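Grelach Hand-Held Gripper Kit, garment handling set
Data card, revised 06/10/2025

Summary
The set supports evaluation of the Grelach two-gripper kit, offered by Bindov for recording cloth manipulation. It holds 2,178 episodes across 243 garments. Each operator session uses 2 grippers, with the camera mounted on one of them. Episodes cover grasping, spreading and folding on beds in furnished homes.
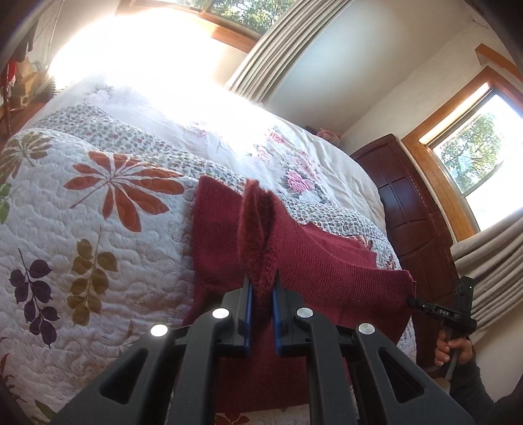 Release notes, vol. 2

Knitwear is labeled separately from woven items. Ribbed knits held at both ends carry the tag two_point_hold. Lens vignetting is left uncorrected. Glare from windows is flagged per episode and not filtered.

Known limits
Jaw width is not logged for episodes recorded before August. White bedding in direct sun reduces tracking quality.

License: evaluation use only. Commercial terms on request.
Maintainers: Nuria Moya, Yi-an Seo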